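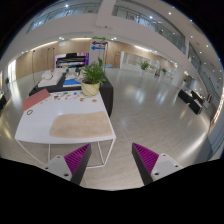 A white table in a large indoor hall.

Hull Sections for Survey Ship Falcão Pass Pressure and Alignment Checks

September 1, 2021

The last of the hull blocks for the hydrographic survey ship Falcão have been accepted at the Donitz yard, clearing the way for final assembly on the covered slip. The yard finished dimensional checks and tank pressure tests in July and released the results this week, along with a revised schedule for the propulsion and sonar installation.

Falcão is a steel monohull with an aluminum superstructure. Her registered displacement at full load is 2619 metric tons. She is intended for seabed mapping on the continental shelf and slope, with secondary duties in buoy maintenance and the recovery of moored instruments. The contract also covers a set of spare propeller blades, one workboat and the training of the first crew.

The hull was divided into blocks that were built upside down, turned by crane and fitted with pipe and cable trays before being moved to the slip. According to the yard, this order of work puts most of the overhead welding in a downhand position, where the rate of weld repair is lower. Blocks forward of the engine room were joined first. The stern block, which carries the shaft tubes and the seat for the steering gear, was held back until the shaft line had been surveyed by laser and corrected for the sag of the hull on its supports.

"The shaft line was the item that set the schedule," said Berwyn Lougher, the yard's head of hull construction. "We measured it at night, when the plating was at an even temperature, and we measured it again after the engine room block was welded. The second set of readings was inside the limit, so we bored the tubes."

Ballast and fuel tanks were tested with air at low pressure and a soap solution on all boundary welds. Two tanks in the double bottom leaked at cable penetrations and were sealed and retested. The compartments around the sonar trunk were tested by filling them with water, a slower method required by the contract for any space open to the sea through a valve.

Propulsion

The ship will use a diesel-electric plant. Generator sets on resilient mounts feed a common switchboard, and two electric motors drive fixed-pitch propellers directly, without reduction gears. Leaving out the gears removes one of the main sources of tonal noise in the band used by the survey sonar. The generator sets stand on a raft that is itself mounted on rubber elements, giving two stages of isolation between the engines and the hull.

Each propulsion motor is rated at 900 kilowatts. The motors were tested at the maker's plant under full load, and the vibration readings were sent to the yard for use in the ship's noise model. The model had assumed slightly stiffer motor foundations than those built, and the foundations will receive added brackets before the motors are landed.

Cloklow, the subcontractor for electrical integration, will supply the switchboard, the frequency converters and the power management system. The system starts and stops generators according to load and keeps one set in reserve when the ship is holding position over a mooring. In survey mode the operator can lock the number of running sets, so that an engine start does not put a burst of noise into the sonar record. Factory tests of the switchboard are complete. Tests of the converters are under way and include loss of cooling water, loss of one phase and a full blackout restart.

Battery storage was considered during design and left out on grounds of weight and cost. Space and cable routes have been reserved on the tank top for a later refit.

Sonar and survey equipment

The main survey sensor is a deep-water multibeam echo sounder. Its transmit array runs fore and aft and its receive array runs across the ship, and both are carried in a shallow blister below the keel. The blister keeps the arrays clear of the layer of air bubbles that is swept under the hull in a head sea. Its shape was settled in a series of model tests, in which dye was released at the bow and followed along the bottom. The first shape drew dye across the receive array at the highest survey speed. The leading edge was then lengthened and the side radius made larger, at a small cost in resistance.

A shallow-water echo sounder, a sub-bottom profiler and a current profiler share the same blister. Transmission by all four units is timed by a single synchronizing unit to limit interference. The motion sensor is mounted close to the ship's center of roll, on a seat machined after welding, and its position relative to the arrays will be surveyed twice, once on the slip and once afloat.

Cristóvão Rebelo, who leads the acoustic work for the owner, said the contract noise limit applies at the arrays and also at a set distance from the ship. "The two limits drive different things," he said. "At the array we care about flow noise and machinery. Away from the ship the propeller dominates, and the only real tool is blade design and the speed at which cavitation begins."

The propellers have five blades with high skew. Cavitation tunnel tests put the onset speed above the normal survey speed with a margin that the owner has accepted. Full-scale noise trials are to be run in deep, sheltered water with hydrophones hung from a drifting buoy.

Deck gear

The working deck aft is fitted with a stern A-frame, a side-mounted handling frame for water samplers and a knuckle-boom crane. The winch for the sampling cable has active heave compensation. A weather shelter for the starboard side of the deck is being made by Triltent. It consists of coated fabric over a folding aluminum frame and can be stowed flat against the deckhouse when the crane is in use. The fabric has been tested for flame spread and for cracking after repeated folding in cold air. The owner asked for clear panels on the aft side so that the winch operator can see the A-frame from the local control stand.

Laboratory space is split between a wet laboratory opening directly onto the working deck and a dry laboratory one level up, next to the survey control room. Bench tops are removable and bolt to a standard grid of deck sockets, which allows equipment brought aboard by visiting parties to be fixed down without welding.

Accommodation is provided for 29 people, counting crew and survey staff. Most cabins are single. The cabins are being assembled ashore as finished units, with wiring and plumbing brought to one connection point in the passage, and will be slid into place before the superstructure side plates are closed.

Schedule

The yard reports that 95 percent of structural steel has been cut and welded. The remainder consists mainly of the funnel casing, bulwarks and closing plates left off for the loading of machinery. The generator raft goes in first, followed by the propulsion motors, the shafts and then the switchboard. Sonar arrays will be fitted last, after the bottom has been blasted and painted, and will be covered until the ship is afloat.

Delivery of the frequency converters remains the main risk to the program. Power semiconductors for the second unit arrived late, and the converter tests have been split so that the first unit can be shipped ahead of the other. The yard has moved cable pulling forward to use the open period. If the second converter passes its tests on the present plan, the launch date will not change.

After launch the ship will move to the outfitting quay for an inclining test, harbor trials of the electrical plant and calibration of the echo sounders over a surveyed patch of seabed near the harbor entrance. Sea trials will follow in two parts, the first for machinery and maneuvering and the second for acoustics and deck handling gear. The owner's survey staff will join the ship for the second part.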